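When the Left Gripper Loses Its Place: Recovering Tracking on the Stinel Hand Grippers

If you have spent any time recording kitchen tasks with a pair of Stinels, you have probably had this one happen to you. Everything goes along nicely, you play the session back, and halfway through the left gripper jumps a hand's width sideways and stays there. We lost 13 recordings out of 99 to it in February before we worked out what to do, so I hope this saves you an afternoon (and some grumbling!).

The fault comes from the square markers on the gripper bases. Turn your wrist too far while reaching for a handle and the tracker loses one, then guesses.

First, stop recording. Please don't try to rescue the take, however well it was going, and do unplug any appliance before you start fiddling near it.

Next, wipe the marker cards with a dry cloth and press each corner down with your thumb. A lifted corner is enough to confuse Ostomari, the tracking program we use, and it's easy to miss.

Then hold both grippers level at the near edge of the table, markers facing up, and choose Re-seat in the Ostomari menu. Keep still until the counter reaches 33. It feels like forever the first time, but let it finish.

Now open the fingers slowly, close them again, and watch the two traces on your screen. If the left one still drifts, go back and do the cards again before you touch any settings.
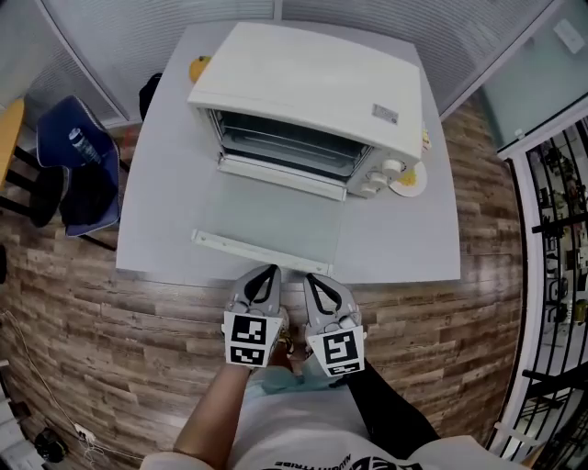 Both grippers at the table edge, toaster oven door lowered.

Once the traces sit flat, record one short trial of the door by itself. Play it back all the way through, then pick up your task list where you left off, and mark the bad take so it doesn't slip into the training set.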